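Istel Motion Planner
Planning and simulation software for wheeled robots
From Rustgate

Overview | Features | Requirements | Licensing | Support

Istel started out as a weekend tool that Erick Chege wrote because he was tired of carrying a rover up and down the stairs every time he changed one line of a path planner. It has grown a good deal since then, but we still like to think of it as the thing you open first in the morning, with your coffee, before anybody has to charge a battery.

You give Istel a model of your robot and a model of your room, and it plans a route, drives it in simulation and shows you where the plan got into trouble. When you are happy, the same planner runs on the real machine with the same settings file.

What you get
Route planner with live replanning
Wheel and floor contact model, including wheels that are not round
Shadow and lighting controls for testing camera code
Playback at up to 9 times normal speed
Import from Kanier room files

Odd wheels are welcome

Plenty of simulators quietly swap your wheels for smooth cylinders. Istel keeps the shape you drew, flat sides, open spokes and all, and works out contact from that. 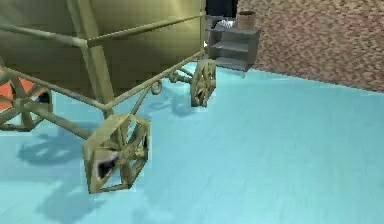
You can turn the detail down for long runs, of course, and we usually do that ourselves overnight, then bring it back up for the stretches that look suspicious. Marwan Salameh has written a friendly guide to picking the right step size, and it comes with every license.

Requirements
Memory: 6 GB
Disk: 80 GB if you keep full recordings, far less if you don't
Processor: 4 cores or more

Version notes last updated 8 December 2023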